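Progress report to the Siriwan Fund
Project: Open Ward Meetings in Bornstead and Misley
August 13, 2026

Dear colleagues,

We send you our second report on the work your grant supports. As agreed, it covers the period after the spring primaries, when the local branches of the parties had to choose their candidates for the district council.

The main activity was public meetings between candidates and residents. We held nine of them, five in Bornstead and four in Misley. In total 1,776 residents signed the attendance sheets. The largest meeting was in Bornstead, with over 200 people, and we had to open the second hall for them. The smallest was in Misley on a market day, and this was our mistake in planning.

All parties with a seat on the council were invited in writing. Two of them sent candidates to every meeting. The third party had a dispute about its branch leadership, and for several weeks two groups both claimed to speak for it. We did not want to take a side, so we asked the district office of the party to name the speaker. The answer came late — after the third meeting — but from then on the party took part without problems.

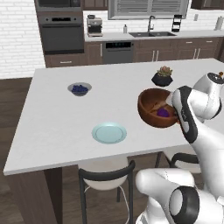 Robotic arm holding a wooden bowl over a kitchen island (computer rendering).

The questions from residents were mostly about the water tariff, the road to Doltau and the way in which the candidates were selected. On the last subject the discussion was sometimes loud. Our moderators kept the rule of two minutes for each speaker, and no meeting had to be stopped early.

Not everything is done. The printed guide to the candidates is delayed, as one party has not yet approved its page. We also planned a meeting in Doltau, but the school hall there is under repair and we still look for another place. The money for this meeting is not spent and stays in the same budget line.

In the second half of August we will train the new moderators and finish the guide. We ask for your permission to move the Doltau meeting to the next reporting period. The financial table and the copies of the attendance sheets are sent separately.

With respect,
The project office, Bornstead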